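Stop Washing Up Like Somebody Is Watching

6 September 2018

Four of us in the apartment when I was growing up and one sink. One. No machine, no second basin, a drying rack that had lost two of its feet and leaned against the tile like a drunk. I mention this because people keep telling me the dishes are a small subject. They are not small. I have seen a marriage get through a bankruptcy and then nearly go under over a roasting pan left to soak.

So. The dishes. Specifically the idea, which I want to argue against for the rest of this page, that they have to be done right away.

You know the rule. Everybody's mother had the rule. You do not sit down until the kitchen is clean. You do not go to bed on a dirty sink. My aunt used to get up between the main course and the fruit and start running the water, and the guests would hear the plates going and understand that they were being a burden. She didn't mean it like that. But you'd have a man halfway through a story about his father's olive trees and there'd be this clatter, and then another person stands up to help, then two more, and there's the story gone. He never finished it. I still don't know what happened to the olive trees.

I think the rule ruins more evenings than bad cooking does. I'll go further – I think it was never about cleanliness. A plate that sits until ten the next morning is the same plate. Some sauce dries on it. You use hot water and a bit more elbow. That's the entire cost, I've paid it hundreds of times.

What the rule is about is being seen. If a neighbor came in right now, would there be cups? That's the fear. And the neighbor doesn't come in. I've lived in my building thirteen years and the neighbor has come in twice, once for a ladder and once because of the smoke.

I wrote some of this in May in a shorter form and got more mail than I have ever gotten on any topic, including the parking one. Most of it was cross. Ghada Abu Hammour wrote that a dirty kitchen makes the next day start in debt, and that she'd rather lose twenty minutes tired than lose them fresh. Fine. That's a good argument and I've turned it over a lot. She's a morning person, I'd bet money. Her mornings are worth something to her. Mine are worthless until the second coffee, so standing at a sink is about all I'm fit for. Warm water, radio, don't have to talk. I like it. I would go as far as saying it's the best part of the day if the weather's decent and the window's open.

That's half my case really. Dishes at night are a punishment for having eaten. Dishes in the morning are just something to do with your hands while your head comes on.

The other half is about who does them.

Because look at who gets up. In my family it was always the same three women. The rule said the kitchen must be clean before anyone rests, and in practice that meant before THEY rested, the men were already resting, they'd been resting since the soup. My uncle Salim once carried a tray in from the balcony and it was discussed for a week. When you say "it has to be done now" you're handing it to whoever can't stand to leave it. The one with the lowest tolerance loses every time. Wait until morning and at least there's a chance to share it out, people are up at different hours, somebody's got to move a pan to make their eggs.

Doesn't always work. I know it doesn't. In my first shared place, after college, we waited till morning and then waited till the next one, and so on, and Fouad Kanaan ended up eating cereal out of a measuring jug. I'm not defending that. There is a line and the line is when you run out of forks. 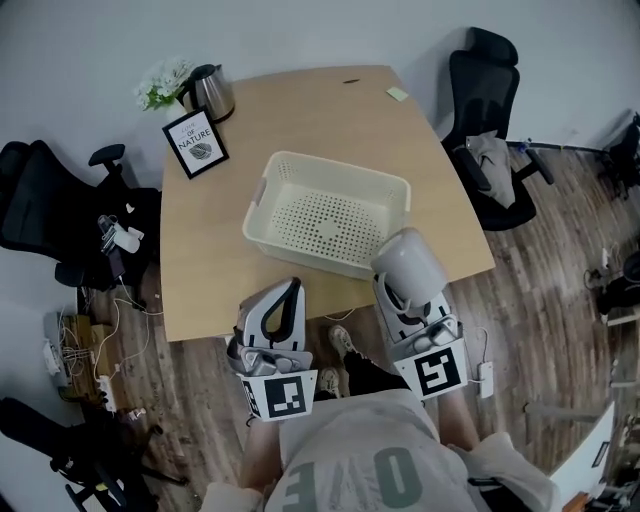 Caradog Rees wrote in to say that the whole argument falls apart if you have small children, that with small children there is no morning, only a continuation of the night with more shouting, and that he washes up at nine in the evening because it's the one job in the house where he gets left alone. He added that he would thank me not to campaign against his only hobby.

OK. I give him that one completely. If the sink is where you hide, hide there. I've got no quarrel with a person who wants to be at the sink. My quarrel is with the one who doesn't want to be, and goes anyway, sighing, so the rest of us can hear.

The sigh! I could write another whole column on the sigh. My grandmother could get it through two closed doors.

And then the helpers. When I'm a guest I always offer, you have to offer, and nine times out of ten I'm hoping to be told no. When I'm the host I say no and mean it. Sit down. I don't want you in there putting my good knives in with the spoons. But people won't beleive you. They think it's manners, so they push, and you push back, and you both end up in a kitchen the size of a closet, drying a salad bowl together and resenting it. Hala Obeidat has solved this at her place by shutting the kitchen door as soon as the food is out. Just shuts it. Can't see it, can't help. I went home at one in the morning from her last dinner and couldn't tell you if there was a single dirty glass in there. Best night of the year.

Someone's going to say dishwasher. Someone always says dishwasher. I have one now, came with the apartment, and all it did was move the fight. Now we fight about loading. My husband puts bowls in facing the back wall, as if they'd done something. And there's the emptying, which I'd argue is worse than washing ever was, since there's no water and no suds and no sense of anything getting better, only cupboards. People will handwash a cup sooner than empty the machine to get to a clean one. I do it. You do it.

Also the soaking question. I had a lot of mail on soaking. Let me be quick. Soaking is legitimate for rice, for eggs, for anything with cheese burned onto it. Soaking a water glass is a lie. If you leave a water glass to "soak" you are telling the household you have begun the dishes when you haven't, and everyone knows it, and it counts against you.

Bugs. Yes. If you live somewhere with ants or worse then you rinse, I'm not insane. Scrape it, rinse it, stack it, takes no time. Rinse and stack is not washing up and it doesn't need the lights on full and the apron. You can do it in your socks while the person you're with keeps talking from the other room. Big difference. The talk keeps going, see, that's all I'm after.

I keep coming back to the table itself. After the food's gone there's a stretch, half an hour, maybe longer if there's fruit or something sweet, when people say the thing they came to say. I've noticed it my whole life. During the meal it's traffic and prices and who's ill. Then plates pushed back, crumbs, somebody picking at the end of the bread, and out it comes. The job's going badly. We're thinking of moving. I saw him, you know, in the street, he looked old. You can't schedule that. But you can sure kill it by standing up and asking who's finished.

My father told me about his brother at a table like that, with the bones still on the plates. I was 22 and had never heard the name spoken in our home. If my aunt had been there she'd have had the cloth off already.

Khalil Haddadin sent me a long letter by hand, which I loved, saying that in his parents' home the plates stayed until the last guest left, because clearing them was how you told people to go. So it was rude to clear. Rude! I'd never thought of it from that side and now I can't stop. He also said his mother, once the door had closed, did every last dish that night in the dark with the water barely running so as not to wake them, and they only found out when they were grown. So I don't know. Maybe that's the same rule with better manners on it. Somebody was still up.

I asked my own mother about it on the phone. Did she mind, all those years, getting up first. Long pause. She said of course she minded, what a question, and then she said she had to go because there were things in the sink.

Anyway there's a pot in mine at the moment from last night, lentils, soaking, legitimately. Two cups and the small pan. It's twenty past eight and I haven't touched any of it. Will do after this is sent in. More letters please, same address as before, but no more on parking.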